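Small Shop Talk > Running the Business > Do you put prices on your website?

delia_bench
Posted Sunday, 7:12 am

My sister says our site looks like we have something to hide. We do small-batch assembly and wiring, mostly enclosures, and the page where prices ought to be says "Contact us for a quote." She calls it the "market price" of the lobster menu.

I've been against posting numbers for years. Every job is different, and the one time I put up an hourly rate a man drove in with it printed out and highlighted. But I'm tired of writing long, careful quotes for people who then go silent like I've confessed to something.

Front bench:

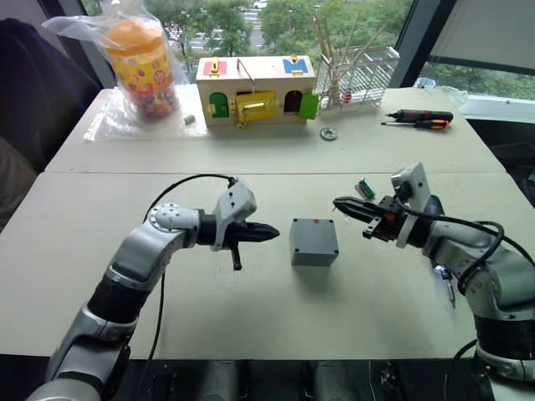
So do I put a starting price up, or a range, or leave it alone? Tímea Nyitrai gave a talk at our county business breakfast in March and said a range is worse than nothing, since everyone reads the low end and stops. I wrote that down and underlined it, and I still don't know if I believe it.

gedia_falls
Posted Sunday, 8:40 am

Post a minimum. Ours says jobs start at $90. The tire kickers vanished and I got my evenings back, which I have spent on this forum, so judge for yourself.

workent_joe
Posted Sunday, 9:05 am

Disagree with gedia. A minimum works if your jobs all look alike. Delia's don't. Put up $90 and somebody will expect a finished control panel for $90, plus delivery, plus a hug.

gedia_falls
Posted Sunday, 9:11 am

Joe, you have been losing this argument since the old forum software.

workent_joe
Posted Sunday, 9:14 am

And yet I'm still in business.

d_drummond
Posted Sunday, 11:30 am

Davina Drummond here, I do the books for a few shops your size. I'd skip the range and show 2 sample jobs with what each one cost. People are good at looking at a job and thinking "mine's like that, but uglier." Say what was included. Say how long the price holds, too. I tell everyone 30 days.

effiong
Posted Sunday, 1:52 pm

Sample jobs are fine until your competitor reads them. Mine did, and came in two dollars under me on everything. Two dollars! I'd have respected ten.

delia_bench
Posted Sunday, 4:26 pm

Davina, I like that. Small box work would be the first sample, something along these lines, and a full panel the second. Effiong, my competitor can't work his own fax machine, so I'll risk it.

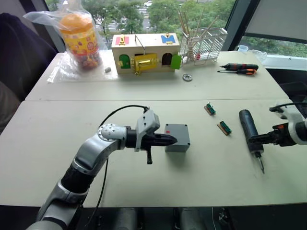 Related threads in Running the Business

Charging for quotes: has anyone pulled it off?
Net 30 and the customers who think it means net whenever
Do I need an About page if it's only me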